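Storing shrink-wrapped water packs in a latching plastic box: leave the wrap on or take it off?

Asked in Kitchen & Pantry > Storage
Viewed 3,809 times

Pendo Mushi

I keep a small reserve of drinking water in the apartment because the building shuts the supply off for riser work a few times a year. The water is bought in shrink-wrapped packs of four. Up to now the packs have been stacked on the floor of the hall closet, where they collect dust and tip over when the vacuum is pulled out. I want to move them into clear storage boxes with latching lids and keep the boxes on the closet floor.

What I would like to know:

1. Should the shrink wrap stay on in the box, or should the bottles go in individually?
2. Is there any problem with a closed lid? My concern is condensation, and also smell. The closet holds a bag of laundry powder.
3. How full can a box be before the latches become a problem? I had a latch snap on an older box from Etley that was filled with canned goods.
4. Does the box need to be washed first? It is new and smells of plastic.

Shelf space is not available. The boxes will be lifted by one person, from floor to counter, perhaps twice a year for rotation. I have searched the older threads and they mostly deal with five-gallon jugs.

Emiliano Ortuño

Leave the wrap on. I do it at home and did it for years in a stockroom.

The wrap does two things. It holds the bottles in a block, so they do not fall into each other when you take one pack out, and it keeps the caps clean. Loose bottles in a half-empty box roll whenever the box is moved, and the movement of the load is harder on the latches than the weight is. A latch on this type of box is meant to hold a lid down. It is not a carrying handle. If yours snapped, I would guess the box was picked up by the latches or by the lid rim. Lift from under the base with both hands.

On fullness, the limit is height first. Put one pack in, upright, and lay the lid on without closing the latches. If the lid sits on the caps and not on the rim of the box, the box is too shallow, and closing it will bow the lid and load both latches all the time. You want a visible gap over the caps. I do not put a second layer of packs on top of the first in any box, whatever the depth.

For weight, work it out before you fill. One liter of water is one kilogram, or 2.2 pounds. Four bottles of half a liter come to 4.4 pounds plus packaging. Four bottles of 1.5 liters come to a little over 13 pounds. Two of the larger packs in one box is already 26 pounds from floor to counter, and I would stop there for one person.

Loading is easier on a counter than on the floor. Stand the box next to the sink with the open top up and the latches hanging free, and lower the pack straight in with a hand on each side. Do not hold it by the film. The film stretches at the corners and the pack comes down crooked.

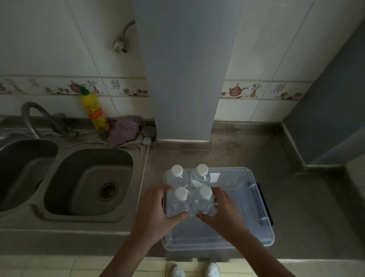
Once the pack is on the bottom, slide it against one end wall and leave the spare room at the other end. You need that room to get your fingers down when you take it out again. Boxes with rounded corners lose some floor area, so measure the flat part of the base and not the outside of the rim. The catalog sizes are nearly always outside sizes. My Peltberg box is 8 inches longer at the rim than the usable base, counting the lip and the slope of the walls, and that was the difference between two packs and three.

Washing: warm water, a little dish soap, rinse, dry with a cloth, then leave it open overnight. The smell of new plastic goes down after that.

Chukwuemeka Edet

Mine go in without the wrap and there has never been an issue. Any box is fine. Just buy the one with wheels.

Neelam Vishwakarma

I agree with most of what Emiliano wrote. Some additions, mainly on the second part, which has not been covered.

Condensation. Sealed bottles at room temperature in a box at room temperature do not produce condensation. You will get it if the bottles go in cold, for example straight from a car trunk in winter. The outside of the bottle is then below the dew point of the closet air, and the moisture stays under the lid. Let the packs stand on the counter until they reach room temperature, wipe them, then close the box. The same applies to the box. If it has just been washed, check the channel under the rim and the recess behind each latch, where rinse water stays after the walls look dry.

Smell. PET bottles are slightly permeable, and water picks up odors over months. A latching lid without a gasket will slow this but not prevent it. Move the laundry powder. If it cannot be moved, put the powder in a closed container and leave the water as it is. The same goes for solvents, mothballs and paint.

Light. A clear box does not block light. In a closet with a door this does not matter. On an open shelf by a window it does.

Wrap. On, with one exception. If the film has torn and one bottle is already missing, remove the film completely. A torn pack gives a false sense of being held together and drops bottles when lifted.

Labels. Write the purchase month and the best-by date on a label and stick it on the inside of the wall, facing out. On a clear box it can be read from the outside and it does not rub off when boxes are pushed against each other. Mine all say March, and I rotate once a year. Lanum freezer labels hold well on smooth plastic. Paper labels from a general office pack curl within a season.

Floor. If the closet floor is carpeted, put a board under the box. The base flexes on a soft surface and the walls spread when it is full, and then the latches no longer line up with the lid. I have seen this blamed on bad latches more than once.

Comments on this answer

Pallavi Garg: The board also helps if there is ever a leak. We had one bottle with a pinhole in an Agarwal box and the box held all of it.

Pendo Mushi: Thank you. The powder is now in the bathroom. The floor is laminate, so I will skip the board. I tested the lid as Emiliano described and the shallower of my two boxes is too low by less than half an inch. It will be used for something else.

Emiliano Ortuño: Half an inch is enough to break a latch over a year. Good call.

Thread closed to new answers 22 Apr 2026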